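Cleaning the dust out of an old desktop PC

My old tower had started howling like a hairdryer every time I opened a spreadsheet, so one wet afternoon in October I finally gave it a clean. It took me 12 minutes once I'd found the screwdriver!

Shut it down properly, switch off at the wall and pull every cable. Hold the power button in for a few seconds, then take the side panel off and touch bare metal on the case before you poke at anything.

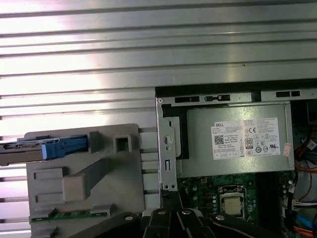

I start with the fans. Hold the blades still with a finger (don't let them spin, tempting as it is) and give them short bursts of air, keeping the can upright. A soft paintbrush gets the fluff off the heatsink. Blow through the power supply from outside, but never open it up - there can be a nasty charge in there even when it's unplugged.

Then check that nothing's come loose, keep the cables clear of the fan blades, put the panel back and plug everything in again. Mine's gone from a howl to a bit of a hum, and I'm rapt.
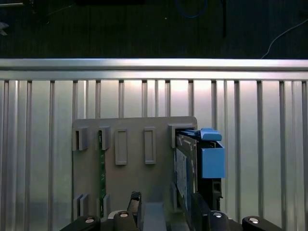

Keerthana Acharya wrote in to say she does hers outside on the verandah, after once blowing grey fluff all over a clean load of washing, and that a cheap dust mask is well worth wearing.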